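3.2 Building the picking cell in a shared workshop

Most of the cell was put together in the evenings at Nistgate, the members' workshop where both of us rent bench time, and we think it is worth saying a little about how that went before we come to the results, partly for the benefit of anyone who would like to try the same thing with the same sort of budget. The arm came to us secondhand by way of a training college, and it is a good deal larger than the job needs. We had first planned to use a small desktop arm (the Kikier, described in Section 2), and we still think fondly of it, but it could not hold a steady position at full reach, and after 86 trial picks we gave in and moved everything over to the bigger machine.

That move cost us most of November. The base plate had to be drilled again, the work surface raised to suit, and the control software, which Delphine Park had written with the little arm in mind, needed new limits on every joint. We kept the speed low throughout and we still do. Figure 2 shows the cell with blocks in the bin.

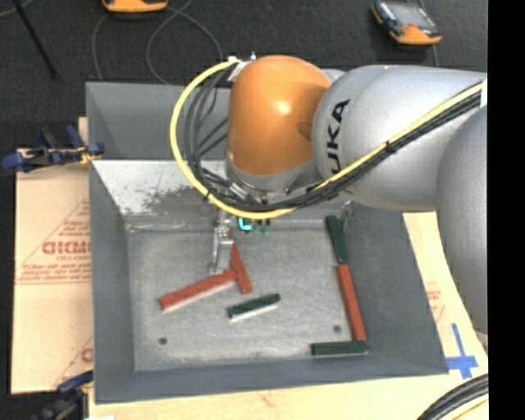

Figure 2. The gripper over the bin of red and green blocks.

Cable routing gave us more trouble than any other part of the build, and we would urge other home builders to settle it early, well before they start tuning anything. Our first attempt kept everything tight against the arm, and it looked very tidy indeed until the wrist turned and pulled a plug out of its socket. The wide yellow loop beside the orange joint is there to give the wrist some slack, and the black cables travel along with it so that there is only one path to worry about. We check by hand that the loop clears the rim of the bin whenever we change the range of motion, a habit we picked up from Ľubica Kováčik, who has repaired far more machines than either of us and who was kind enough to look over our wiring twice.

The bin has to stay exactly where the software believes it to be, and in a shared room that is harder than it sounds, with people passing and leaning and borrowing things. We hold it with ordinary workshop clamps, and we recheck its position at the start of each session by bringing the gripper slowly down to a known point on the rim. If the two disagree, we loosen the clamps, nudge the bin and try again. It takes a few minutes and it has saved us many wasted evenings.

With the bin settled we ran 446 picks on the full set of blocks. Blocks lying on their own were the easy part. Blocks touching end to end were much less so, as the vision code tended to read two of them as one long piece, and 47 of the failed picks came from that mistake alone. Section 4 takes up the change we made to the edge detector, and the further 100 picks we ran afterward with the same blocks.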